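Artificial flowers: frayed petals and loose stems after storage

Asked 2015-03-13 in Home > Storage and Cleaning

I have a quantity of artificial roses and hydrangeas, kept in the loft since November in one large box. Some leaves and stem pieces have come away. I have laid part of it out on a white table beside a plastic basket. What order should I sort it in, and can the loose parts be refitted?
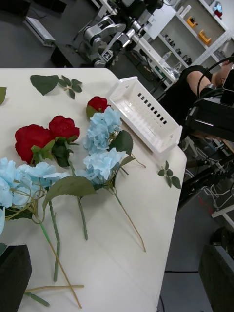

Answer 1 (accepted, 11 votes)

Sort by stem first, colour second. Long stems tangle and pull the heads off, so lift each flower by the stem just under the head and let the rest hang free. Leaf sprigs go in a separate bag until the end.

Roses next. Check the petal edges against a pale background.
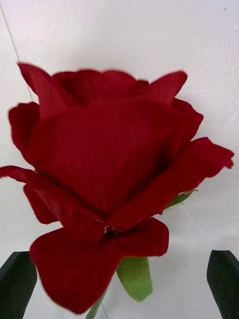

Trim stray threads with small sharp scissors, cutting along the edge and never across it. Do not pull them. A thin line of fabric glue stops further fraying -- test it on a back petal, as some glues dry shiny.

Hydrangeas take more room than roses and should go into the basket last, heads up. Mine are the Durach type with an 18 cm stem, and they flatten if anything sits on top of them. 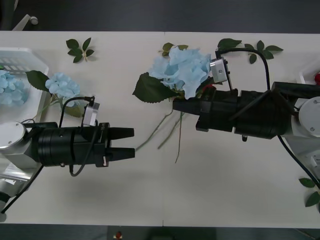

Leaves normally push back onto a small peg on the stem. If the peg has snapped, use floral tape, two turns, pulled tight. Hot glue works but melts the thinner plastic.

White flowers should be kept apart from red ones. Red dye can transfer in a warm loft. Dust them with a soft dry brush, working from the underside where the petals join the stem. 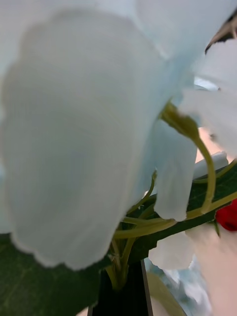

Answer 2 (2 votes)

Tandholm do a lidded box, 58 cm long. Fits most stems without bending. I got mine from the Ostitgate branch.

Answer 3 (0 votes)

Hairdryer on cool for the dust. Don't know about the leaves, I just threw mine out.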